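How to Find the Closing Width for Small Fruit in Hand-Held Gripper Demos

Filed under: Methods, data recording

These are the steps we use to set and check closing width before recording two-handed sorting demos with small round fruit. They go with the Stusermont result on over-closing, summarized first so you know what the steps are for. If you only want the procedure, skip to Before you start.

What we found

The Stusermont set has 3,415 demos of one person sorting tomatoes and other small fruit with a gripper in each hand. The policy trained on all of it dropped fruit or pinched it far too hard, and we spent most of April looking at the wrong thing. We blamed the camera timing first, then the depth estimate.

Ritu Bhatt plotted the jaw width at the moment of contact against the jaw width during the lift. In the good demos the two numbers were close. In the bad ones the person kept squeezing after contact, often by several millimeters, and the soft pads hid it. A pad will give quite a lot before a tomato does. To the person holding the grip it feels like nothing much has changed, but the recorded width keeps falling, and the policy learns that falling width as the thing to copy.

We retrained after removing every demo where the width dropped more than 8 percent between contact and lift. Failed picks on cherry tomatoes went from 19 in a hundred to 8 in a hundred. The set was smaller and the result was better. We have not tested this on anything long or flat, and we would not assume it carries over.

Before you start

You need both grippers charged and paired, a set of calipers, a cloth to cover the table, a shallow basket or bin, and a mix of fruit. Buy more cherry tomatoes than you think you need. They split, and a split one should come out of the set right away because the juice makes the pads slip.

Wipe the pads with a damp cloth and let them dry. Check that the screws on the jaw linkage are snug. A loose linkage adds play to the width reading and you will chase it all day.

Set aside about 15 minutes for the check itself. It is slower the first time.

Step 1. Zero both grippers

Close each gripper on nothing, with a light squeeze, until the pads just touch. Press zero in the recorder. Open fully and close again. If the reading does not come back to within half a millimeter, zero again. If it still drifts, stop and look at the linkage.

Do the left and right separately. We used to zero both at once and the person always squeezed harder with the dominant hand.

Step 2. Measure a few fruit

Pick fruit that covers the range you plan to record: a small one, a middling one, and the largest the jaws can take. Measure each across its widest point with the calipers and write the number down. Tomatoes are rarely the same width in both directions, so mark the side you measured with a dot of washable pen.

Step 3. Record the contact width

Put one fruit on the cloth, dot facing a pad. Bring the jaws down on either side with the tips clear of the table. Close slowly and stop when both pads touch the skin. Hold for two seconds. The width you read here is the contact width, and it should match the calipers closely.

If one pad touches first, the fruit will roll. Open, shift the gripper toward the late side, and try again. Don't chase a rolling tomato with the jaws closed halfway. That motion ends up in the data too.

Step 4. Record the lift width

Close a little more until the fruit will lift without slipping. Raise it a few inches, hold, and set it back down. The lowest width during the hold is the lift width.

Work out the drop as a percentage of the contact width. Ours comes out between two and five percent for firm tomatoes. Over 8 percent means the person is squeezing too much or the pads are worn. Swap pads before blaming the person.

Step 5. Repeat with both hands working

This is where most of the trouble comes from. A person who is careful with one hand will over-close with that same hand once the other one is busy. Have them do a short run of picks with both grippers near the basket, one approaching while the other is already at a piece of fruit.
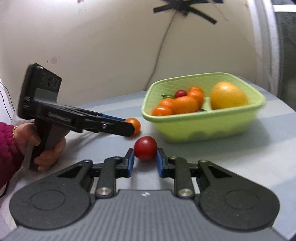 Step 6. Compare one hand against two

Take the drop for each hand from Step 5 and put it beside the drop from Step 4. If the two-handed number is more than twice the one-handed number, ask for a slower pace and run it again. Diarmuid Mulcahy found that asking people to finish one close before starting the other fixed most cases. It also makes the demos longer, which did no harm to training that we could measure.

Write both numbers in the session notes along with the fruit widths. We didn't do this for the first batch and had to estimate the contact widths from video afterward.

Step 7. Set the filter

In the Virklow recorder, open the session settings and enter 8 in the width drop field. Demos over the limit are flagged and kept. Look through the flagged ones before you delete any, as a late contact detection can make a good demo look bad. The usual sign is a contact time that falls after the fruit has left the table.

Common problems

Width reading jumps during the lift. Check the cable or pairing on that side, then zero again.

Drop is fine on small fruit and high on large fruit. The jaws are probably meeting the fruit below its widest point. Raise the approach a little.

Drop climbs through the session. Hands get tired. We change people every hour, and on Wednesday runs, which go longer, we repeat Steps 3 and 4 after the break.

Flags on nearly every demo. The zero was set with the pads pressed together too hard. Go back to Step 1.

The plotting script is in the Stusermont folder under tools. Send corrections to Ritu.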